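Part 4: Opening the tower and getting your bearings

I do this on a bench, but any solid table works. Give yourself plenty of elbow room!

1. Shut the computer down and pull the power cord out of the wall.
2. Hold the power button in for a few seconds.
3. Lay the tower on its side, take off the side panel and put the screws in a cup (I lost two in June and never did find them).

Caution: touch bare metal on the chassis before you touch any parts, and do it again whenever you've walked across carpet.
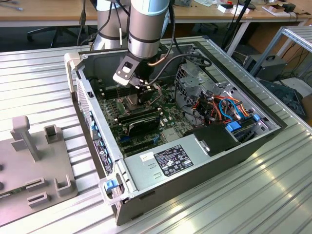
Memory is what most of you wrote in about, so I'll begin with that. Make sure the new sticks match your board before you open the packet. The slots are the long rows on the green motherboard, up near the processor socket – don't mix them up with the slot lower down where the black expansion card sits.

4. Open the clips, line up the notch and press evenly until the stick clicks in.

Note: if a drive cable is in your way, move it gently to one side and check both ends before you close up.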